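Naker

A hand-corrected data set of film remakes, spin-offs and sequels, and how they connect

Version 3, released Jan 14, 2025
Maintained by Ustyna Mykhailiuk and Vsevolod Kushnir

What's in it

Naker is a set of plain text tables that link films to the films they came from. Remakes, spin-offs, sequels, prequels, English-language versions of foreign hits, foreign-language versions of English hits, TV movies that quietly borrow a plot: if one film owes its story or a lead character to another, we want the link in here.

There are 3,231 films in this release and 947 of them are the source of at least one later film. The rest are the later films, plus a few in the middle of a chain that are both. Those middle ones are our favorites! A remake that went on to get its own sequel, which then got remade somewhere else, makes a lovely tangled little tree, and the old version of this data couldn't hold it at all.

Ustyna started the list as a spreadsheet for a film club in Skuselden, and it got out of hand in the best way. Vsevolod wrote the scripts that turned it into something other people could load.

Files

films.csv
One row per film. Columns are film_id, title, original_title, year, country, language, runtime, and notes. Country is the main production country only. If a film has several, the others go in notes, separated by semicolons.

links.csv
One row per connection. Columns are from_id, to_id, link_type, credited, and source. The arrow runs from the older film to the newer one, always.

people.csv
Directors, writers, and actors who appear on both sides of a link. This is the table to use for questions like "who directed a remake of their own film?" and it's a lot of fun to poke around in.

checks.txt
Every correction made since version 2, with the old value and the new one.

All files are UTF-8 with commas and double quotes. Empty means we don't know. We never use zero or "n/a" for a missing value.

Link types

remake: the newer film retells the story of the older one.
spinoff: a character from the older film gets a story of their own.
sequel and prequel: the usual meaning.
reworking: the story is clearly borrowed but the setting, genre, or ending has been changed so much that "remake" would mislead people.
mixed: more than one of the above, from more than one film. A mixed film has one row for each source, so don't be surprised when the same to_id shows up two or three times.

The reworking type causes most of the arguments in our inbox, and we love those arguments. A heist story moved to a monastery, a western moved to a space station, a stage farce turned into a horror film. Two people have to agree before a film gets this label. If they can't, the link is left out and the title goes on the open list for the next release.

The credited column is yes or no. It says whether the newer film names the older one on screen. Plenty of them don't, and the no rows are where a lot of the good detective work has gone.

Subject tags

New in version 3! We added a small tag file, tags.csv, with subject words for 300 of the films. It's a start. The tags are single lowercase words such as boxing, bowling, robots, trains, twins, or weddings, and each film can have up to five. We picked films from the longest chains first, so you can follow how a subject changes from one version to the next. Robot stories turn out to be wonderful for this. The same plot can be a comedy in one decade and a courtroom drama two decades later.

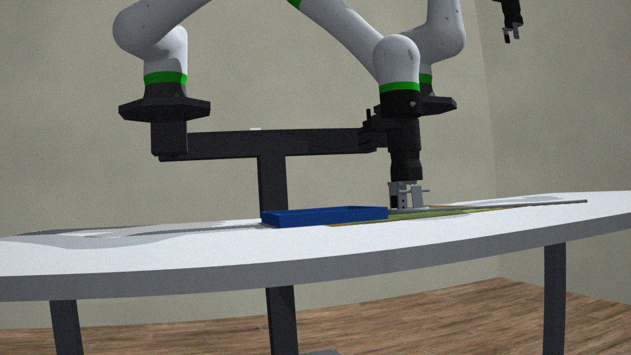 Robot arms with green rings, computer rendering. Tag: robots.

Tags describe the film itself and say nothing about its source, so a remake and its original may share no tags. Please don't "fix" that by copying them across. If you think a tag is missing, send us the film_id and the word you'd add.

How the links were gathered

Most came from print. We went through festival programs, old press books, and the Hrynyshyn card index, which is a set of typed cards donated to the library in Hundudton and full of handwritten notes on who bought the rights to what. After that we watched as many of the films as we could get hold of and read the opening and closing credits ourselves. The source column tells you which of these a link rests on: print, card, or screen.

Screen beats print, and print beats card. Where they disagree, we kept the winner in links.csv and put the loser in checks.txt so you can see it.

Known problems

Silent films are thin. Many are lost, and we only add a link when there's a plot summary for both films.

Years follow the first public showing, festivals included. Some lists use the general release instead, so a film can be a year or two off when you join Naker to other data.

There are 55 links where we know the newer film is a remake but can't pin down which of two older versions it follows. Those have a question mark in the notes of the newer film and point to the earlier version.

Titles in non-Latin scripts are given in the original script in original_title. The spelling in title may not match the one you grew up with.

Runtimes are for the longest cut shown in theaters. Director's cuts for home video aren't counted.

Using it

Load films.csv and links.csv, join on film_id, and off you go. If you want whole chains, walk the links from a film with no incoming rows. There are no loops, and the build script stops if it finds one.

You can use Naker for anything you like, including paid work. Please give the version number when you cite it, as ids can be merged between releases when two entries are found to be the same film.

Sending corrections

Open an issue with the film_id and where you found the information. A photo of a page or a time in the credits is perfect. Small fixes are just as welcome as big ones, and first-time contributors are added to the thanks file unless they ask not to be.

The next release is planned for May, with tags for more of the chains and a first pass at animated shorts. If you know your cartoons, please get in touch!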